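Draft 2 - nesting and storing bowls, Lotum unit, September

**What we wanted to find out**

How much shelf space you save when mixed plastic bowls get nested instead of put away one by one. And whether color helps people put them back in the right order. The brief from Jollden said "household items, nothing breakable" so bowls it was.

**Setup**

One pale wooden table, glossy top, overhead lights. Big light blue bowl in the middle, smaller ones set around it - pink, purple, yellow. Starting layout matters more than we thought. If the big one goes down first everybody reaches for it first.

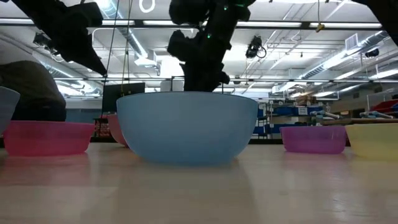
We kept the same start layout for every run after the first afternoon. Before that we were just putting them down wherever and the times were all over the place, so those runs are out of the results. Total left after cutting: 69.

Rules for a run:

- start with hands off the table
- smaller bowls go into the big one, any order
- stop the clock when the last bowl is in and nobody is touching it
- a dropped bowl counts, no restart

**Results**

Stored singly our set took up 3581 square cm of shelf. Nested, 2207. Less of a saving than we guessed in the proposal (we said half, which was optimistic). The reason is the bowls of the same size don't really sit inside each other, they tip and stick out over the rim. Ackermann style shelving has a fixed height so a tipped stack is a real problem, it wont slide in.

Color did help a bit. People picked a color order and stuck to it even tho we never told them to. Pink first, mostly. No idea why.

Glare was a nuisance. The table top throws the lights back at you in long streaks and the see-through bowls get hard to judge against it, the rims especially. Tried a different spot at the table, small improvement.

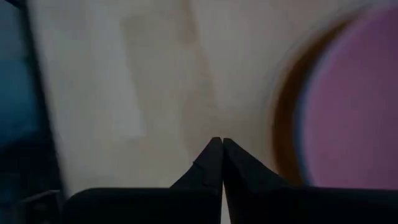
Sticking was the other thing. Two bowls pushed together hard dont come apart with one hand, and that messed up the reset between runs. We lost more time on resets than on the runs themselfs. Setting them in lightly fixed most of it.

**Still to do**

- redo the shelf measurement with a second big bowl
- matte cloth on the table, see if glare goes away
- 2 runs have no end time written down, check the Liltuvel sheet
- bar chart for the color order part - axis labels are wrong in the current one
- appendix with the raw times, same format as last term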